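Tips > Around the House > Trash & Odors

Search all tips... Go

Do You Need Any of That Stuff for a Smelly Trash Can?

Sat 6 August

Every summer the same advice makes the rounds. Baking soda in the bottom of the can. A dryer sheet under the bag. Coffee grounds, cotton balls with peppermint oil, and lately a charcoal puck from Veketti that costs more than the can did. I tried most of it between May and now, and I'm not impressed.

Baking soda first. A thin layer under the bag did nothing I could smell, or fail to smell. When a bag leaked, I had gray paste to scrape out as well. Skip it.

Dryer sheets make garbage smell like garbage and dryer sheets. My neighbor Farzana Majumder swears by them, but she also takes her trash out every night, and I suspect that's doing the work.

The Veketti puck says it lasts 52 days. Mine seemed fine for a week, in a can that held mostly paper. I moved it to the kitchen and it gave up by the weekend.

What did help was dull. Wash the can with dish soap and hot water, outside if you can, and scrub under the rim where the drips collect. Rinse, then let it dry upside down until it's dry all the way through. A damp can with a fresh bag in it will stink by Thursday. 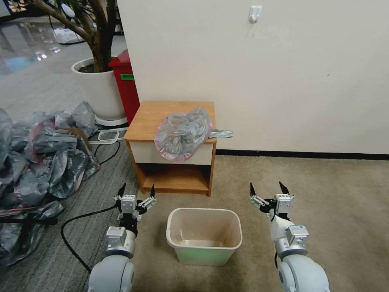 Bag size matters more than any powder. A bag that's too big bunches up and traps juice in the folds, and one that's too small slides down the first time you throw in a melon rind. Measure around the rim with a string before you buy. The "fits most" label on the box fits most of nothing I own.

For bedrooms and offices, I'd question whether you need a liner at all. Tissues and receipts don't leak. Octavio Zúñiga wrote in to say he reuses bread bags for those, and that seems fine to me if you eat that much bread.

Bleach? Once in a while, well diluted, after the soap and never mixed with anything else. If the smell comes back the next day, check the floor under the can. Mine had a dried puddle of something back there that no puck was ever going to fix.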